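About Wirness

Wirness is a small company with a large list. The list has 112 chores on it, all of them things people do in homes, offices and shops without thinking much about it, and our job is to find out which ones a machine can be trusted with. Vacuuming was crossed off by somebody else years ago. We got the rest.

We started in September in two rooms over the old Geraghty print shop, with one workbench and a coffee maker that has outlasted three chairs. There are 6 of us now. Our customers make or buy automation, and they come to us before they sign anything, which saves them money and costs us a certain number of dinner invitations.

Stationery takes up more of our time than any of us planned. Take the string-and-button envelope, the kind that holds your lease or your grandmother's recipes. A person winds the string around the two buttons while talking on the phone.

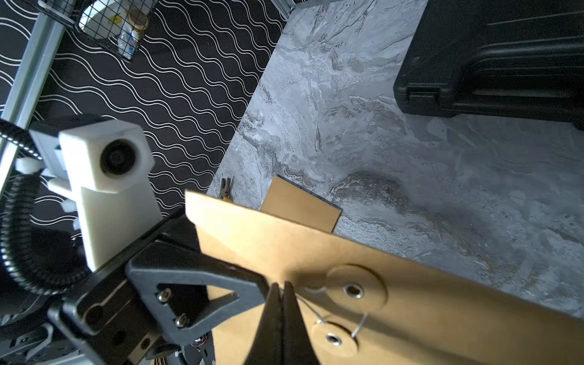 String is still the hard part. It has no shape of its own, it hides behind whatever is holding it, and it doesn't push. Card is friendlier, up to the moment it decides to bend somewhere other than the fold. We score every chore on a sheet that fits on one page, and the box marked "would you leave the room?" is the one customers read first. For most of the list the answer is still no, or yes, but not far.

Our house rules are short. We run a chore 48 times before we put a number on it. We report the drops. We don't speed up video, and if a customer's product needs one of us standing by with a hand out, the report says so (and bills for the hand).

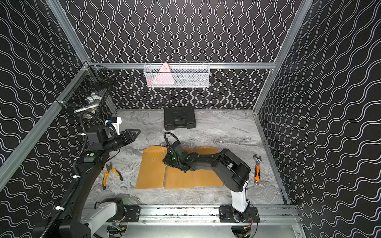 Treasa Dolan thinks we're too gloomy about all this. Her view is that a dishwasher can't clear a table either, and no one has ever sent one back for it. A machine that does half a chore well is worth buying, she says, provided the box tells you which half. We argued about it over two lunches and then added a column for half chores, so she won.

The Stallon scale, which is what we call the scoring sheet, runs from "needs a babysitter" to "forgot it was on." Folding a towel sits near the middle. Tidying a tool bench does a bit better, as long as the tools stay few and the bench stays put. Matching socks we don't discuss with visitors. Since opening we have logged 3,010 runs, and the sheets are open to any customer who wants to spend an afternoon with them. Few do. 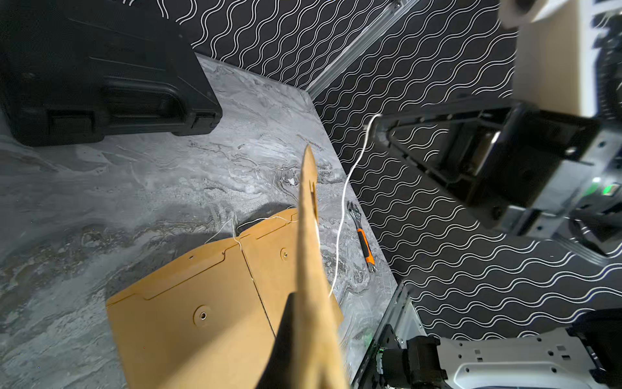

Jhun Manalo would like it added that shop floors are further along than kitchens, and that readers with a factory shouldn't be put off by the socks. A shop floor gives you the same part in the same place all day, he points out, and a kitchen gives you a teenager. Fair enough. Most of our shop-floor work so far has been packing and kitting for Prusta, and those scores are well above the household ones.

If you have a chore that isn't on the list, send it in. We're closed to new projects until the backlog shrinks, but we do read the mail, and we open the envelopes by hand.

Page last updated 2021-12-01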